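# Internat de Fluvstead : ce que mesure un règlement

Felicidad Sebastian dirige depuis deux ans les études de l'internat de Fluvstead, établissement privé du second degré qui accueille 286 élèves, de la sixième à la terminale. Avant elle, Mieczysław Krajewska occupait le poste ; il est resté dans la maison comme responsable de l'évaluation. Nous les avons interrogés ensemble sur un sujet précis, l'organisation de l'étude du soir.

L'étude surveillée existait déjà, mais sous une forme unique : tous les élèves, toutes les classes, un même créneau. « Le règlement fixait une durée et un lieu, et il s'arrêtait là », explique Felicidad Sebastian. « Un élève de sixième et un élève de terminale n'ont ni la même charge ni la même capacité d'attention en fin de journée. On appliquait pourtant la même règle aux deux. »

Le nouveau dispositif, désigné en interne sous le nom de Luketti, découpe la soirée en deux séquences séparées par une pause. La première est silencieuse et individuelle. La seconde autorise le travail en binôme, sur inscription préalable auprès du surveillant. Les terminales peuvent permuter les deux séquences, à condition de le déclarer au début du trimestre.

Mieczysław Krajewska insiste sur la méthode. « Nous avons relevé trois variables : l'heure d'entrée en salle, le taux de remise des devoirs et le nombre de demandes d'aide adressées au surveillant. Les notes viennent après, elles dépendent de trop de facteurs. » Le relevé initial comportait 1000 lignes, saisies à la main dans un tableur. Il en a écarté 300, où l'heure manquait ou ne correspondait à aucun créneau. « Trente pour cent de pertes, c'est beaucoup. J'ai préféré travailler sur un fichier réduit et propre. »

Le résultat le plus net concerne les demandes d'aide, qui se concentrent désormais dans la seconde séquence. L'effet sur la remise des devoirs est positif chez les plus jeunes et nul au lycée. « Nul ne veut pas dire négatif », précise Felicidad Sebastian. « Au lycée, le taux était déjà élevé, il restait peu de marge. »

La pause a donné lieu à davantage de discussions que le reste. Sa durée, son emplacement et la possibilité d'y prendre une collation ont été débattus séparément avec les délégués. Le texte retenu autorise la collation hors des salles d'étude et renvoie les quantités à l'appréciation du surveillant d'étage.
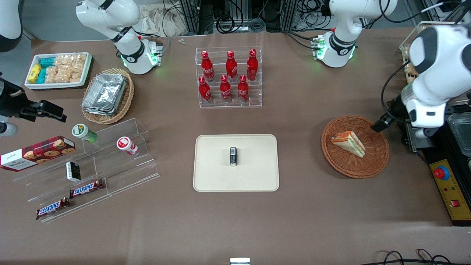
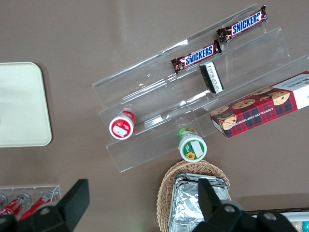

Sur l'encadrement, le bâtiment Brasel a servi de terrain d'essai. Un surveillant y suit le même groupe toute l'année, alors que le bâtiment Khan conserve une rotation hebdomadaire. « La comparaison est imparfaite », reconnaît Mieczysław Krajewska. « Les deux bâtiments n'ont pas la même répartition d'âges. J'ai comparé niveau par niveau, ce qui donne des effectifs faibles dans certaines cases. » Il se refuse à publier un écart chiffré à ce stade. Il note en revanche que les fiches de liaison du bâtiment Brasel sont plus complètes et que les professeurs principaux les consultent davantage.

Felicidad Sebastian y voit surtout une question de contrat de travail. Fixer un surveillant sur un groupe suppose des horaires stables, donc un service calculé à l'année. « La rotation a été conçue pour absorber les absences. Si on la supprime, il faut un remplaçant identifié pour chaque groupe, et ce remplaçant doit connaître les élèves. » Le budget correspondant n'est pas arrêté.

Reste le téléphone. Les appareils sont déposés à l'entrée de l'étude et rendus après la seconde séquence — la règle est ancienne et n'a pas été modifiée. Une exception existe pour les élèves qui utilisent une application de lecture adaptée, sur demande écrite des parents. Mieczysław Krajewska aurait souhaité des tablettes fournies par l'établissement pour cet usage ; la demande a été reportée.

Les familles recevront le règlement révisé en août, avec la fiche d'inscription aux binômes. Le bâtiment Khan passera au suivi fixe pour les seules classes de sixième et de cinquième. « On relèvera les mêmes variables, avec une saisie contrôlée cette fois », indique Mieczysław Krajewska. L'heure d'entrée sera choisie dans une liste fermée et le champ ne pourra plus rester vide.

*Propos recueillis le 2020-06-14.*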